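4 Beschaffungsplanung und Kostenstruktur

4.1 Abgrenzung der Arbeitsplatzausstattung

Die Planung geht von einem einzelnen Aufnahmeplatz aus, an dem manuelle Handhabungsaufgaben mit flachen, biegeschlaffen Objekten erfasst werden. Die Daten dienen im Projekt Zomo als Grundlage für die Auslegung einer zweiarmigen Zelle, deren Anschaffung erst in der zweiten Förderphase vorgesehen ist. Diese zeitliche Trennung hat Folgen für das Budget: Die Erfassungstechnik muss vollständig aus der ersten Phase finanziert werden, während Greifer, Steuerung und Schutzeinrichtung zunächst nur als Richtangebot vorliegen. Purves und Lamont haben für eine vergleichbare Konstellation vorgeschlagen, beide Posten gemeinsam auszuschreiben. Wegen der unterschiedlichen Abschreibungsdauern wurde davon abgesehen.

Die Anforderungen an die Handerfassung ergeben sich aus der Aufgabe. Beide Hände arbeiten am unteren Teil eines Beutels, die Arbeitsfläche ist eine helle, matte Platte auf einem Holztisch (Abb. 3).

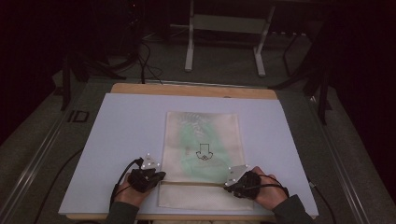
Für die Kalkulation wurden drei Kostengruppen gebildet: (a) handgetragene Sensorik einschließlich Markerträger, (b) ortsfeste Infrastruktur mit Stativen, Schienen und Verkabelung, (c) Verbrauchsmaterial und Prüfobjekte. Gruppe (a) verursacht den größten Anteil der Erstinvestition, Gruppe (b) den größten Anteil der Planungsstunden. Die Beutel der Gruppe (c) fallen finanziell kaum ins Gewicht. Sie müssen jedoch aus einer Charge stammen, damit die Biegesteifigkeit des Materials über die Messreihe vergleichbar bleibt. Bestellt wurden 200 Stück bei der Firma Moffat.

4.2 Kabelgebundene und kabellose Systeme

Zwei Anbieter kamen in die engere Wahl. Das Angebot von Ono umfasst ein kabelgebundenes System, das von Prostero ein funkbasiertes mit wechselbaren Akkus. Der Anschaffungspreis der kabelgebundenen Variante liegt bei 61 Prozent der funkbasierten. Dem stehen ein höherer Aufwand für die Kabelführung und ein früherer Ersatz der Leitungen gegenüber, die im Bereich des Handgelenks wiederholt auf Biegung beansprucht werden. In der Kalkulation ist dafür ein jährlicher Ersatzteilanteil von 10 Prozent des Gerätepreises angesetzt. Amrani weist darauf hin, dass Akkutausch und Neukalibrierung bei Funksystemen in Angeboten meist nicht ausgewiesen werden und deshalb gesondert zu erfragen sind.

Abb. 4 zeigt die Handhaltung bei kabelgebundener Erfassung. Die Leitungen verlaufen von den Handschuhen weg, die Fingerspitzen bleiben für den Kontakt mit dem Objekt verfügbar. 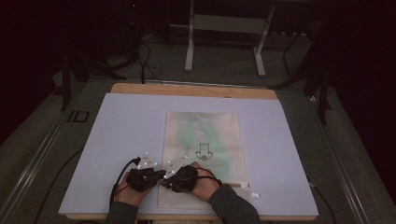
Bei einer geplanten Nutzung von etwa 125 Stunden im Jahr bleibt die kabelgebundene Variante über die gesamte Förderdauer günstiger. Erst bei deutlich höherer Auslastung würden sich die kürzeren Rüstzeiten des Funksystems bemerkbar machen. Nicht berücksichtigt sind in diesem Vergleich Raumkosten und Versicherung, die zentral getragen werden.

Die Angebote beider Firmen sind bis zum 21. Juli gebunden. Für die Zelle selbst wird eine eigene Marktabfrage durchgeführt, deren Lastenheft die gemessenen Greifabstände und Handbahnen als Eingangsgrößen übernimmt. Der Mittelabruf für Gruppe (b) erfolgt vorab, da Schienen und Stative unabhängig vom gewählten Sensorsystem benötigt werden.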